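# 이어받기 소설 (릴레이 소설)

**이어받기 소설**은 여러 사람이 한 이야기를 차례로 나눠 쓰는 창작 놀이이자 글쓰기 형식이에요. 릴레이 소설, 돌려쓰기, 연작 잇기라고도 부르는데 저는 '이어받기'라는 말이 제일 좋아서 이 항목에서도 그렇게 쓸게요. 앞사람이 던진 걸 뒷사람이 받는다는 느낌이 딱 살아 있잖아요(놓치는 경우도 많지만요!). 이 위키에서 글쓰기 놀이 항목들을 정리하다가 이쪽만 유독 비어 있길래, 오래 참가해 온 사람으로서 아는 만큼 채워 봅니다. 틀린 데가 있으면 토론 문서에 남겨 주세요.

## 기본 규칙

모임마다 조금씩 다르지만 뼈대는 비슷해요. 첫 사람이 도입부를 쓰고, 정해진 순서나 신청 순으로 다음 사람이 이어 씁니다. 한 사람이 맡는 분량을 '토막'이라고 하고, 토막이 다 모여 끝난 이야기를 '한 타래'라고 불러요. 토막이라는 말은 제가 있는 모임에서 굳어진 거라 다른 데서는 '회', '칸', '바통'이라고도 합니다.

흔히 정해 두는 것들은 이렇습니다.

- 한 토막의 길이 (글자 수나 문장 수)
- 다음 사람에게 넘기기까지의 시한
- 앞 토막을 전부 보여 줄지, 마지막 문장만 보여 줄지
- 남의 인물을 죽여도 되는지
- 몇 토막에서 끝낼지

네 번째가 농담 같아 보이시죠? 그런데 모임이 갈라지는 이유를 들어 보면 이 문제가 꽤 많아요. 애지중지 키운 주인공이 다음 토막 첫 문장에서 우물에 빠져 버리면 사람 마음이 그렇게 너그럽지가 않더라고요. 저도 한 번 당했고, 한 번은 제가 했습니다.

## 종류

### 다 보고 쓰기

앞의 글을 전부 읽고 이어 쓰는 방식이에요. 줄거리가 비교적 반듯하게 나오고, 복선을 깔아 두면 누군가 주워 줄 거라는 기대도 해 볼 수 있습니다. 단점은 뒤로 갈수록 읽을 게 많아진다는 점이에요. 제가 본 가장 긴 타래가 101토막이었는데, 마지막 분은 이틀 밤을 읽고 나서 고작 여섯 줄을 쓰셨어요. 그 여섯 줄이 참 좋았습니다.

### 끝줄만 보고 쓰기

앞사람의 마지막 문장만 받아서 쓰는 방식이에요. 종이를 접어 가며 하던 놀이에서 왔다고들 하는데, 정확히 어디가 처음인지는 저도 자신 있게 못 적겠어요. 완성본을 펼쳐 보면 엉망진창인데 그게 재미입니다. 탐정이 빵집 주인이 됐다가 등대가 됐다가 하거든요. 네, 등대요. 등대지기가 된 게 아니고 그냥 등대가 됐어요.

### 첫 문장 고정형

모든 토막이 같은 문장으로 시작하는 방식입니다. "문은 안쪽에서 잠겨 있었다" 같은 문장을 정해 놓고, 토막마다 그 문장이 다른 뜻을 갖게 만드는 거죠. 난도가 높아서 저희는 짧게, 2토막짜리로 짝을 지어서 연습부터 했어요. 짝끼리 서로 뭘 쓸지 절대 말하지 않는 게 약속입니다.

### 역순형

결말을 먼저 쓰고 거꾸로 올라가는 방식이에요. 뒷사람이 원인을 지어내야 해서 머리가 아프지만, 이상하게 이쪽에서 완성도 높은 글이 자주 나와요. 끝을 이미 아니까 다들 허둥대지 않아서 그런가 싶습니다.

## 『Kiltance의 겨울 우체국』

저희 모임에서 제일 오래 이야기되는 타래예요. Kiltance라는 가상의 항구 마을이 배경이고, 모두 34토막입니다. 도입부는 Detlef Rothe 씨가 썼어요. 한국어로 쓰는 걸 연습하려고 들어오신 분이라 문장이 짧고 좀 딱딱했는데, 그 딱딱한 말투가 겨울 항구랑 묘하게 어울렸습니다. 첫 문장이 이랬어요.

> 우체국에는 편지가 없었다. 그래서 우체국장은 편지를 썼다.

두 문장인데 첫 문장이라고 우기는 게 저희 전통이니 넘어가 주세요. 아무튼 이 도입부가 뒷사람들한테 굉장한 선물이었어요. 누구한테 썼는지, 왜 편지가 없었는지, 쓸 거리가 사방에 널려 있잖아요! 다음 분이 수신인으로 Böttcher라는 통 만드는 노인을 만들었고, 그다음 분이 그 노인이 글을 못 읽는다고 해 버렸습니다. 여기서 다들 비명을 질렀고요.

중간에 위기도 있었어요. 열몇 번째 토막에서 배경이 갑자기 옆 마을 Irkton으로 옮겨 갔는데, 거기서 새 인물이 한꺼번에 일곱이나 나왔거든요. 이름을 외우지 못해서 다들 넘길 차례를 미루는 바람에 타래가 한참 멈춰 있었습니다. 결국 누군가 폭설을 내려서 일곱 명을 전부 여관에 가둬 버렸고, 이야기는 조용히 우체국으로 돌아왔어요. 그 뒤로 저희는 감당 못 할 인물을 치우는 걸 '눈 내린다'고 합니다.
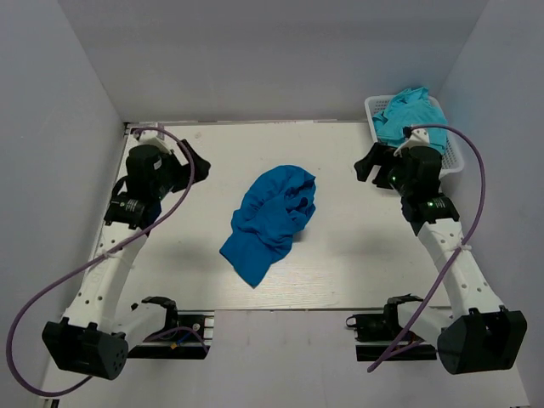
폭설 토막 다음부터는 속도가 확 붙었어요. 여관에 갇힌 사람 중 한 명이 사실 우체국장의 편지를 훔쳐 읽고 있었다는 설정이 들어오면서, 앞에서 흘려 둔 사소한 것들이 줄줄이 엮이기 시작했거든요. 4번째 토막에 나온 젖은 장갑 한 짝까지 회수됐을 때는 정말 소름이 돋았습니다. 장갑을 썼던 분은 아무 생각 없이 넣은 거였다고 나중에 털어놓으셨지만요.

결말은 Böttcher 노인이 글을 배워서 첫 답장을 쓰는 장면인데, 답장 내용은 나오지 않아요. 마지막 차례였던 분이 일부러 비워 두셨고, 지금도 모임에서는 그 내용이 뭐였을지를 두고 옥신각신합니다. 저는 통 값 청구서였다고 믿어요. 동의해 주는 사람이 별로 없네요.

## 이어 쓸 때의 요령

교본이 따로 있는 분야는 아니라서 이 부분은 제 경험에 많이 기댔어요.

**문을 하나 열어 두기.** 토막을 끝낼 때 뒷사람이 쓸 거리를 남겨 주는 걸 말해요. 초보 때는 이걸 절벽에 매달린 주인공 같은 걸로 오해하기 쉬운데, 매번 절벽이면 받는 사람이 지칩니다. 누가 문을 두드렸다, 정도면 충분해요. 주머니에 모르는 열쇠가 있었다, 이런 것도 좋고요.

**앞사람의 물건 쓰기.** 새 설정을 만들고 싶은 마음이 굴뚝같아도 일단 앞 토막에서 뭐 하나를 집어 오면 훨씬 잘 붙어요. 앞사람도 기분이 좋고요(이거 무시 못 합니다).

**말투 따라가기.** 시제랑 시점은 웬만하면 맞춰 주세요. 갑자기 일인칭 현재형이 튀어나오면 독자가 덜컹합니다. 물론 일부러 덜컹하게 만든 멋진 토막도 봤는데, 그건 정말 잘 쓰는 분이었어요.

**꿈 금지.** "모든 것은 꿈이었다"를 금지하는 모임이 많습니다. 저희도 금지예요. 대신 '사실은 연극이었다'를 쓴 분이 있어서 그것도 금지됐고, 그다음엔 '사실은 소설이었다'가 나왔고… 지금 금지 목록이 꽤 깁니다.

## 온라인에서의 이어받기

요즘은 게시판 댓글이나 공유 문서로 하는 경우가 많아요. 저희는 한동안 Prillora라는 작은 글쓰기 게시판을 썼는데, 글마다 '다음 차례' 단추가 있어서 그걸 누른 사람이 원고를 맡는 식이었어요. 편하긴 한데 누르고 사라지는 분들이 생겨서, 결국 시한을 65시간으로 못 박았습니다. 왜 하필 65시간이냐면, 72시간은 길다는 쪽과 58시간이면 된다는 쪽이 싸우다가 가운데를 잡았거든요. 시한이 지나면 대기하던 다음 사람이 가져가고, 늦은 사람은 다음 타래에서 도입부를 쓰는 벌칙을 받아요. 도입부가 왜 벌칙이냐고 하실 수도 있는데, 빈 화면 앞에 앉아 보시면 압니다.

공유 문서로 할 때는 앞사람 글을 고치고 싶은 유혹이 문제예요. 맞춤법만 고친다는 게 어느새 문장을 바꾸고 있고, 그러다 보면 다툼이 나죠. 오타도 쓴 사람이 직접 고치게 두는 편이 평화롭습니다. '우체국장'이 '우체굴장'으로 나간 토막이 있었는데, 뒷사람이 그걸 받아서 정말로 굴을 파는 인물로 만든 적도 있어요.

## 저작권과 공개

완성한 타래를 어딘가에 올리거나 책으로 묶을 때는 쓴 사람 모두에게 물어봐야 탈이 없어요. 저희는 타래를 시작할 때 공개 범위를 미리 적어 두고, 토막마다 필명을 붙입니다. 탈퇴한 분 토막을 어떻게 할지도 같이 적어 두시길 권해요. 저희는 이걸 안 해 놨다가 연락이 안 되는 분의 토막 때문에 소책자 하나를 접었습니다. 아직도 좀 아까워요.

## 같이 보기

- 백 단어 소설
- 제시어 글쓰기
- 엽편 소설
- 합작시와 연구(聯句)
- 종이 접어 쓰기 놀이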